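From: Brittany Wong
To: area-data list
Subject: Re: Postal areas vs. neighborhood lines in the profile tables

On a morning in June, Teo wrote:

> We're getting ready to redo the neighborhood profile pages for the Endico
> site and I have a basic question before I start. The old pages were all
> built on ZIP codes, because that's what people type into the search box.
> Somebody at the last call said we should move everything to census tracts
> and stop publishing ZIP figures completely. I don't have a strong view but
> I do have to write the thing.
>
> Specific questions:
>
> 1. Is there a problem with ZIP figures beyond them being a bit rough?
> 2. If we switch to tracts, how do we handle people who only know their ZIP?
> 3. The income and education figures for the Flolby side look wrong to me.
> The page says the area is well below the county, and anyone who has
> driven through there knows half of it is new houses.
> 4. What do we do about the PO box ZIPs?
>
> Also, does anyone still have the lookup file that was used last time? The
> link in the archive is dead.
>
> Teo

Teo,

I did the last round of these pages, so I'll take the questions in order. The lookup file is at the end.

1. ZIP figures

Yes, there is a problem. A ZIP code is a set of delivery routes. The Postal Service draws it up to get mail moved, and changes it when the routes change. It doesn't have to be a closed shape on a map. The Census Bureau gets around this by publishing figures for ZIP Code Tabulation Areas, which are built out of census blocks and assigned to whichever ZIP is most common in the block. Those are real shapes and you can put figures on them, but they are not the same thing as the ZIP on somebody's envelope, and along the edges they can be off by several streets.

The old pages said "ZIP code" all the way through when they meant tabulation area. I wrote a good part of that text and I'd like to see it fixed. At the least, each page should say once, near the top, what the figures cover.

The other trouble is size. Our county has 14 tabulation areas that we publish. The smallest is mostly the old depot and the streets behind it. The largest takes in all of Sison, the lake road and the farms out to the county line. Putting both in one ranked table makes it look as if they're the same kind of place. They aren't, and the small one jumps up and down from one release to the next for no reason except that the sample there is thin.

2. People who only know their ZIP

Keep the search box the way it is. If somebody types a ZIP, show them a page for that tabulation area with a short list of tracts that fall in it, and let them click through. Most won't click, and that's fine. I would not drop the ZIP pages. We tried hiding them for a while two versions back and the complaints were steady, mostly from real estate people and from parents looking up school areas. Neither group should be using these figures for that, but they were going to go somewhere else and get worse ones.

If a tract sits in more than one area, list it under both and mark it as partial. Don't try to split the counts yourself by land area. I did this for the lake road tracts and ended up putting people in the water. If you have to split, use block population from the decennial count as the weight, and say so in the notes.

3. Flolby

The figures aren't wrong in the sense of a typing error. I checked them again last night against the published table and they match. What you're seeing is two things.

First, the five-year estimates pool sixty months of survey responses. If the new houses on the east side filled up near the end of that period, most of the sample for Flolby comes from before they were there. It will catch up on its own over the next couple of releases. There's nothing to correct. A note on the page would help.

Second, Flolby has two very different halves, and one number for the whole area doesn't describe either of them. The west half is older rentals, a lot of people living alone, and a good number of retired people who own their homes outright and have a small income. The east half is families with mortgages. The share of adults with a bachelor's degree for the whole area comes out at 18 percent. No one street in Flolby looks like 18 percent. If you pull the tracts you get a low figure on one side and a much higher one on the other.

That's my main argument for showing the tracts. It's the same reason I'd like to get rid of the sentence on the old page that said "residents of Flolby are less educated than the county average." It's a statement about residents, and all we have is a statement about an area. Something like "a smaller share of adults in this area hold a bachelor's degree than in the county as a whole" is longer but it's what the table says. Please also keep the word "typical" out. We used it for the median household and several people wrote in to say they weren't it.

On margins of error: the old pages left them off and I think they should go back on. They don't need to be large. A plus-or-minus in gray after the figure is enough. Where the margin is more than a third of the estimate, I'd gray out the estimate too, or leave it blank with "too few responses." For the depot area that will blank out most of the income table. That's an honest result and I can answer the mail about it if any comes in.

Please don't compare two releases that share years. The old site had an arrow, up or down, next to each figure, and it was comparing one five-year file with the next one, so four of the five years were the same people's answers. Either drop the arrows or compare only files that don't overlap.

4. PO box ZIPs

There are six of these in the county and none of them has a tabulation area, so there are no figures to show. On the old site they went to an error page. I'd send each one to the area where the post office building stands, with a line saying the ZIP is used for PO boxes only. Helon is the odd one. The Helon post office closed and the boxes were moved to the counter in Sison, but the people renting them still live in and near Helon. I would send that one to the Helon page and put a note in the lookup.

There's also the single-building ZIP for the county offices. It can go to the downtown page.

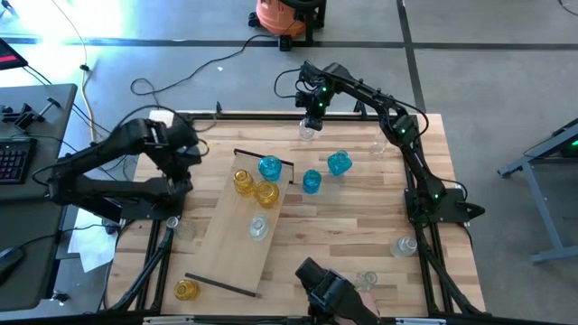

While you're in there, check how the lookup treats leading zeros. None of our own ZIPs start with zero, but the search box takes any five digits, and at some point a spreadsheet stripped the zeros from the out-of-county list. A person typing a New England ZIP got sent to nothing at all. Store the column as text and it will be fine.

Place names. The old pages used whatever name the post office prefers, so everybody on the north side of the creek was listed under Sison even though they vote, pay taxes and go to school in Endico. This gets people more upset than any of the figures. My suggestion is to title the page with the ZIP and then put "includes parts of" and the names, in alphabetical order. It isn't pretty but it stopped the mail when the library did it on their map.

Order of work. If it were me I'd do the lookup first, then one full page from start to finish, probably Flolby since it has every problem at once, and put that in front of the list before building the other ones. Last time we built all of them and then found out the age table was using total population as the base for a figure that should have been adults 25 and over. I had to redo every page by hand. Check the base on each table. Education is 25 and over, labor force is 16 and over, poverty leaves out people in dorms and institutions, and the household tables count households. If you put them side by side without saying so, readers add them up and write to tell you they don't add up.

The lookup file

I still have it, but it's the version from before the last decennial update, so the tract numbers on the east side are out of date. Three tracts were split. I've put it back in the shared folder under "lookup_old" and started a second tab with the new numbers. The second tab is done for Endico and Flolby. It is not done for Sison or the lake road. The column headings are:

zip_typed
area_shown
tract
partial (y/n)
weight
note

The weight column is block population share, and should add up to 1 across the rows for each tract. In the old tab there are 8 tracts where it doesn't, and I have marked those in the note column. Don't use those rows until somebody has gone back to the block file.

I can finish the Sison rows if you can wait a little. If you need them sooner, the relationship file on the Census site has everything and it's an afternoon's work. Tell me which so we don't both do it.

One thing I don't know is whether the county wants the school district lines on these pages as well. It was brought up on the call and then dropped. The district boundary cuts through two tracts and I'd leave it off unless they ask.

Brittany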